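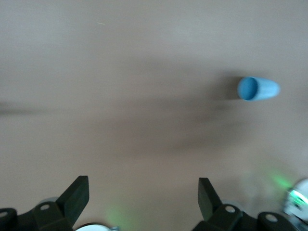 Equipment plan: progress to 16 Feb 2021

Since the last report we have gone from a wish list to a plan with prices against most of it, and I'm really pleased with how it is shaping up. Vendula Šimek has been running the cup tasks on the bench nearly every day, and what she learns there goes straight into the buying list. A light plastic cup lying on its side is a good test of finger shape and reach, and it has changed our minds about what to buy first.

Spending so far

We have bought two sets of spare fingers from Heltton and a replacement wrist cable. Both came in under the sum you approved — the difference stays in the equipment line for now.

Quotes

Three suppliers were asked to price the second arm. Devberg and Adamczyk have replied in full, with training and delivery shown separately as you wanted. Sultbridge sent a price for the arm only and we have asked again for the service contract. Kvido Havlíček is putting all of it into one sheet so that the yearly costs can be compared as well as the purchase price.

What has moved

The second wrist camera was down for this quarter. We would like to push it back and bring better bench lighting forward, as shadows on the tabletop are costing us more time than the camera would save. The lighting is much cheaper too!

Still to settle

Whether the service contract can come out of the equipment line or has to sit under running costs. We need your answer before we can place the order in March. Power for the second bench is also waiting on a date from the electrician.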